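Setting the Table, Slowly: Hooman Alipour on Hand-Held Grippers

Edville workshop notes, 16 Jan 2024 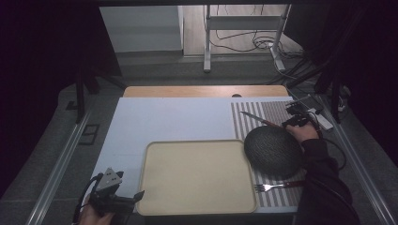 Starting with the hands

Hooman Alipour has been building a table-setting robot for longer than he planned. When we talked at the shared workshop in Edville he had no arm to show me, and he didn't seem troubled by that. What he has is a pair of black grippers that he holds himself, one in each hand, and a table where he practices with a tray, a placemat, a plate and some flatware.

"Everybody starts with the arm," he said. "I did too. I had a used Vogler arm on a bench at home and I spent a whole winter getting it to move without shaking. Then I asked it to pick up a fork, and I had no idea what I wanted it to do."

He sold the arm in September and put the money into the grippers. His plan is to record himself doing the job with the same fingers the robot will have, and to worry about the arm later.

The grippers

The pair is his second version. The first used printed fingers that bent when he squeezed a handle. For the current ones he added metal brackets, and he says the extra weight is the main thing he notices after an hour.

"A fork is harder than a knife," he said. "The knife handle gives you a fair amount to grab. With the fork you get the handle up a little, it rolls, and now the tines are pointing the wrong way. I've dropped it more than I've placed it, some nights."

The cables are his least favorite part. He tried a wireless version using a Lamitz radio board, but the readings from the two hands drifted apart and he could never line them up afterward. He went back to wire. A wired pair has to be managed the whole time you are working, and he has learned to check the slack before each take.

The table

He keeps the setup simple. A pale sheet covers most of the tabletop, and the striped placemat goes on top of it. I asked if the stripes were there to make things difficult.

"It was the placemat I had," he said. "But I left it. People own striped placemats."

The black plate gets moved between takes so that he doesn't learn one spot by heart. So do the knife and fork. The tray stays near the front where both hands can reach it. Black drapes hang on both sides of the work area, which he says cut down on the reflections he was getting on the silverware.

What it has cost

Alipour keeps a spreadsheet. The total stood at $1695 when we spoke, not counting the arm he sold. The most expensive single purchase was a set of small motors from Gromeck. The cheapest useful one was a $29 box of assorted screws.

He has recorded 300 takes so far and thinks he will throw out a lot of them. Some of the early ones have a loose bracket, and in others he rushed.

"You can tell when I was hungry," he said. "I'm just throwing forks at it."

What comes next

He wants to finish the flatware before he adds anything that can spill. After that he will look for another arm, used again if he can find one. The workshop has offered him a bench with better power, and he is thinking it over. Moving means setting up the rails and stands again, and the last time took him a full weekend.

I asked what he would tell someone starting the same project.

"Hold the gripper in your hand first. Do the job yourself for a week with those two fingers. I changed the shape of the tips twice that way, and it cost me some tape."

Comments (3)

benchrat: Which Gromeck motors? I had a set that ran hot after ten minutes and I gave up on them.

Marguerite T.: Try a bit of bicycle inner tube on the fingertips for the fork. It worked for me on a chess robot, where the pieces had the same rolling problem.

oldsolder: Would like to read more about the wireless attempt. I'm using the Lamitz board for something similar and have the same drift.

Related

Printed fingers or metal ones: notes from three builds
Keeping cables out of your way at a small bench
Edville workshop: new bench sign-up rules
Buying a used robot arm, part 2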